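The Great T-Shirt Sort

I finally did it - the whole T-shirt pile, start to finish, in one evening! It had been living on a chair since spring, and I was down to the same 2 shirts on rotation, so something had to give.

My friend Kaede Murakami swears by sorting by feel first and color second, and wow, she's right. Anything soft and fuzzy goes one way, anything thin and slippery goes the other, and you move so much faster when you aren't stopping to read every print.

I'm keeping five band-style shirts that I never wear. No regrets! The black one with the fat orange letters is staying forever, even bunched up next to that fuzzy royal blue one - what a color pair on pale wood.

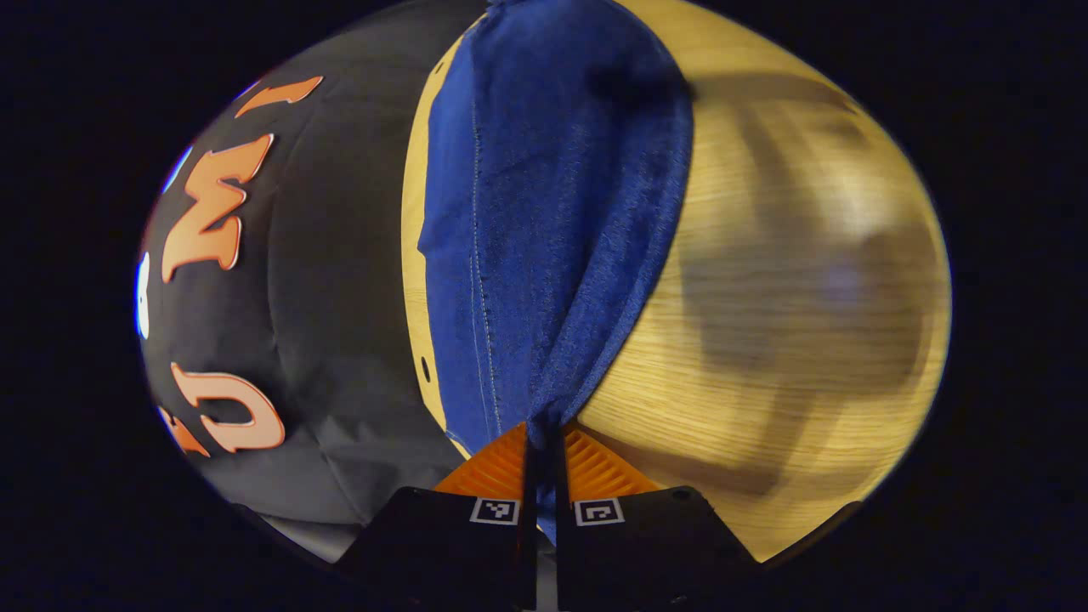

What's next

Socks. I've got three Lulo boxes ready and a whole free evening in September.

Recent posts
My Biltoder shelf, one year on
Shigeru Kikuchi's folding trick
Oiling a Vadudwood bench

Contact | © 2026 | Back to top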